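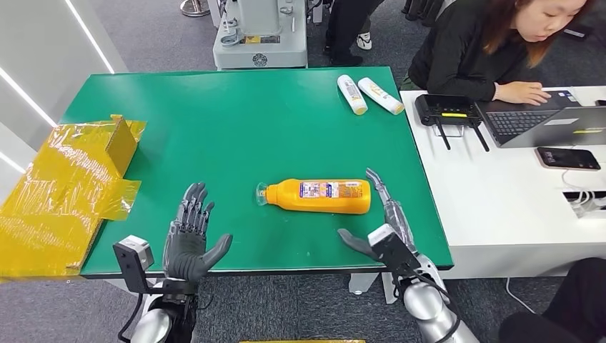
Figure 4. Bottle handling with both hands at the green table. The orange bottle lies on its side between them.

4.2 Living with the Bomomari kit

OK, so on to the part I was most curious about. Section 4.1 went through what Lostgate promises for the Bomomari kit on paper (two hands, a camera at each wrist, the recording software and a year of remote support), and I promised to say what it was like to work with. Short version: I liked it more than I thought I would, and I'd still think hard before buying the support plan.

Our test was plain pick and place with household bottles. We ran 200 attempts in all, and I scored an attempt as good only if the bottle came up off the table, stayed up for the full hold and was set down inside the target area. By that rule 142 were good. I'm pretty strict about the set-down, by the way, and a lab that only cares about the lift would get a friendlier number out of the same log. Bottles lying on their sides were the ones I cared about most. A standing bottle is almost too polite as a test object: you come in from the side, you close, you're done! A lying one makes the fingers work close to the tabletop, and you find out fast how good your height calibration is.

Calibration, then. The setup guide walks you through it one hand at a time, and the whole routine took us up to 31 minutes. That's fine once. It's less fine when you have to redo it after every change at the wrist, and the software doesn't let you save a profile per hand (it saves the pair or nothing). I wrote to Lostgate about that in July and got a friendly reply with a workaround that involves copying a settings file by hand. It works. I'd rather have a button.

The wrist cameras are where I'd spend the money. With only a head view, your own hand hides the contact just when things get interesting, and a second pair of eyes down low makes the recordings so much easier to go back through. The price you pay is that the wrist view tips and swings with the arm, so the room ends up at all sorts of angles and there's a great deal of background in every clip. I cropped hard at first, then stopped cropping, and the model we trained on the uncropped clips did slightly better on our held-out set. I can't fully explain it and the gap is small, so please don't quote me on it as a rule. 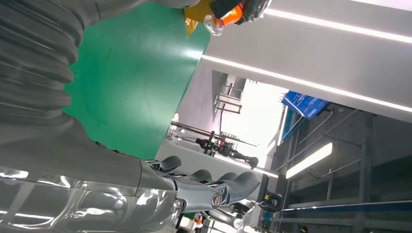
A reader of our first draft disagreed with me there and said that the background was probably doing the model's homework, that we'd trained and tested in the same room, and that I should move the table before claiming anything about cropping. Fair enough! We haven't moved the table. Take the cropping remark as a note from one room, and treat the Hullora comparison in Section 5 with the same care, as those runs come from that setup too.

Recording itself was painless. We ended up with 1,415 clips, and the labeling tool that ships with the kit kept the streams lined up well enough that I gave up checking them by hand. My one real gripe is the review player, which shows the wrist streams in their own orientation with no option to rotate them. You do get used to reading labels sideways, and
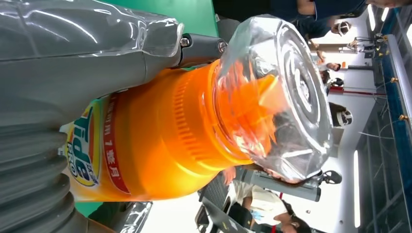 after a long afternoon I even caught myself tilting my head at the normal view. Still, a rotate setting would be a tiny fix and I've asked for one.

As for grasp quality, most of the failures in our log happened at set-down, with the bottle rolling out of the target area after release. I slowed the opening of the fingers and left everything else alone. The slower release is in the config we share with the paper, along with the scoring script, and both are listed in Appendix B.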